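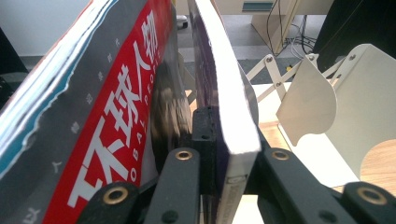
Does automated reshelving take work away from library staff?

It takes away part of the lifting and sorting. At the site covered by this release, the desk hours, repairs and shelf checks are still done by staff, and checking the robot's output has been added to their rota.

Vomis Shelf Handling, release 2

Summary

Vomis is a set of recordings of books and magazines being gripped, lifted and put back between bookends. It was made for training and testing the reshelving arm at the Cuervo reading room. The release holds 807 episodes. Each episode is one attempt at one item, from first approach to release of the jaws. Failed attempts are kept.

The demonstrations were made with a hand-held gripper with a camera fixed to it. The operators were reading room staff, working in their usual hours.

Items

Hardbacks, paperbacks and magazines from the open shelves. Labels and covers were left as found. Chinese and English titles are mixed, as they are in the collection. A typical case is a purple-navy hardback clamped in the black jaws, with an upright copy of Global People (环球人物) to its left and a cream-white metal bookend on the light wooden surface to its right. Leaning items were not straightened before recording.

Each episode has a text file giving item type, binding, lean (left, right, none) and outcome. Outcome takes one of these values:

placed: item upright or leaning on a neighbour, spine outwards
reversed: item in place, spine inwards
dropped: item left the jaws before release
stopped: operator ended the attempt

Folder layout

episodes/ video and gripper opening, one folder per attempt
labels/ one text file per episode
splits/ train, check and test lists
staff_notes/ remarks typed by operators, names removed
tools/ the reader script and the label checker

The test list holds 200 episodes. No physical item appears in both train and test.

Loading

Run tools/read_episode with the episode folder as its only argument. It writes the jaw opening in millimetres against time in seconds. Video time and jaw time share one clock. Files from release 1 will not load; the jaw values there were stored as motor counts.

Changes to the work

Before the arm was put in, returns were sorted on a trolley and shelved by hand before opening. The arm, supplied by Zanier, now handles returns for the low shelves between closing time and 7 a.m. Staff shelve the upper rows and all oversize items.

Three duties are new. The morning shift walks the low shelves and corrects reversed items. One person per shift clears stops and writes the cause in the log. Anyone may press the pause button and need not give a reason.

Shelving grades were kept at the same pay. Training in clearing stops takes an afternoon and is paid. Two objections from the staff notes remain open: the morning check is done while the phones are already ringing, and shelving by hand was when worn bindings used to be spotted. A repair slip has been added to the morning check for the second point. The first has not been dealt with.

Operator data

Operators signed up by choice and could withdraw recordings until the end of April. 23 episodes were withdrawn and are not in the release count. Audio was removed. Episode times are not to be used to compare or rate individual workers, and operator codes are shuffled between sessions to make this harder.

Known limits

Glossy magazine covers cause blurred edges at close range, and the item type label was set by hand in those cases. Thin items pressed between two larger ones are under-represented. All recordings come from one site. The arm has a narrower jaw than the hand-held tool, so opening values must be rescaled with the table in tools/.

Not suitable for: fragile or rare stock, ring binders, items in plastic sleeves.

Upkeep

Hosted on the Nistora file server. Label corrections go to Shiela Calimlim, with the episode folder name in the subject line. Corrections are merged in the next release and listed in the change file.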